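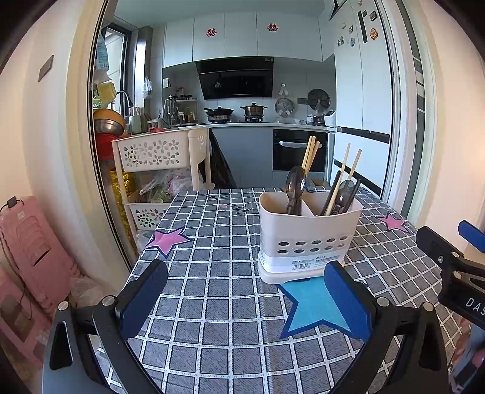
Spoons and chopsticks on the starry tablecloth.

I first read Sandra Clegg on a very slow train and missed my stop, so I was more than a bit nervous about ringing her up. I needn't have been. She picked up straight away and asked if I'd had my lunch.

Her new book, The Salt Road to Mornis, is the second of her Plunside novels, and if you haven't read the first one, go and do that now (I'll wait!). It follows Odile Muriithi, a map-mater's daughter who inherits a shop full of maps to places that have stopped existing. I loved her from page one. She's grumpy and brave and terrible with money.

"She was meant to die in chapter 3," Sandra told me, quite cheerfully. "I'd written the funeral and everything. Then I got to the next bit and the book was so dull without her that I dug her up again."

I asked where Plunside came from, and she said it began as a short story that kept getting rejected. "It was 60 pages, which is no use to anyone. Too long for the magazines and too short for a book. One editor wrote back and said she liked the weather in it. Just the weather!"

The weather is very good, to be fair. There's a fog in the new one that I'm still thinking about.
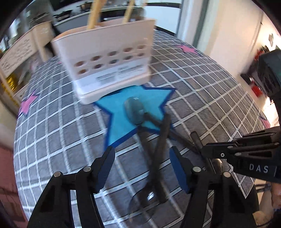 Blue star, pink utensil holder.

We got on to villains, because I had to ask about Gokier. He's the tax collector who turns up at the inn with his ledger, and he's so polite that I had to put the book down for a bit. Sandra was thrilled when I told her. "Oh good. I can't write shouting villains, they make me laugh. I wanted him to fold his napkin nicely and then ruin your life."

She writes in the mornings, by hand, and types it up after tea. The first draft of this one took her two years, and she threw out 80 pages in January when she decided that the brother was lying. I won't say what about - but I went back and reread the harbour chapter and it's all there.

And will there be a third? She went a bit quiet. "There's a map," she said. "I've drawn the coast and I know who's on the boat. I don't know why they're all so cross with each other yet."

I've already told my sister she can't borrow my copy until I've read it again.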